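3.2 Montage et zone de travail

Le poste a été construit dans un atelier partagé, sur un plan recouvert de brun et quadrillé au ruban adhésif bleu. La tâche retenue consiste à manipuler un objet jaune et une balance de cuisine, dont la position est repérée par une case du quadrillage. La commande repose sur Flirnia, version de septembre 2021. Chaque essai est limité à 55 secondes et la série complète compte 128 essais. Les vues du poignet et les vues fixes (figure 4) sont enregistrées séparément, puis recalées sur une horloge commune.
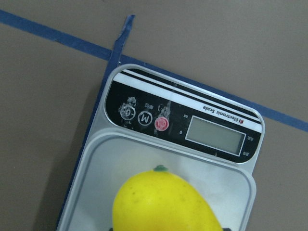
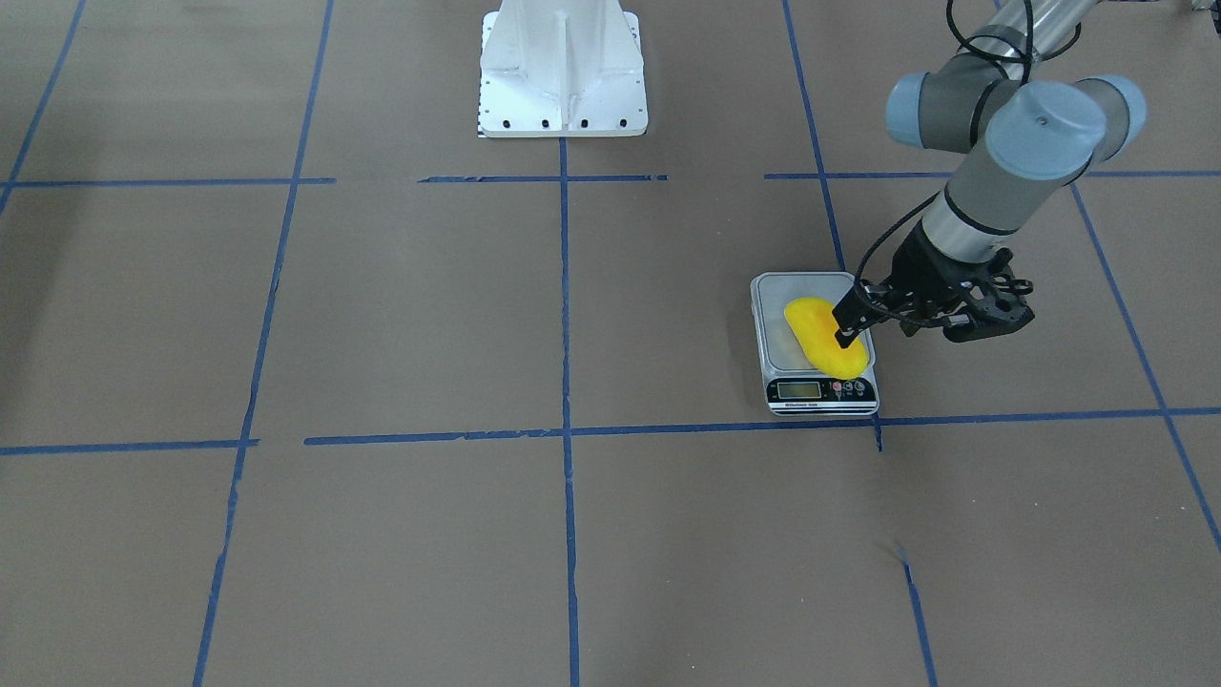
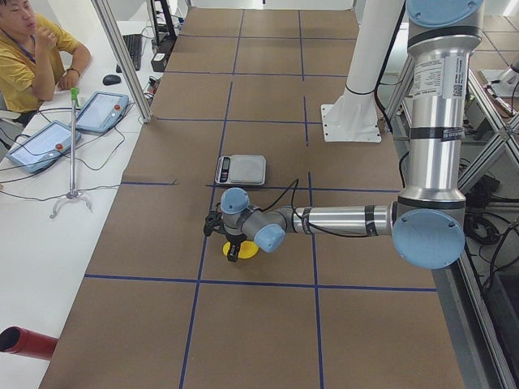
Figure 4. La balance et l'objet jaune sur le plan quadrillé, selon trois vues.

3.3 Enregistrement des données

Les trajectoires articulaires sont stockées avec les images dans le format Multent. Les essais interrompus par l'opérateur sont conservés et marqués comme tels. L'affichage de la balance n'est pas exploité par la commande.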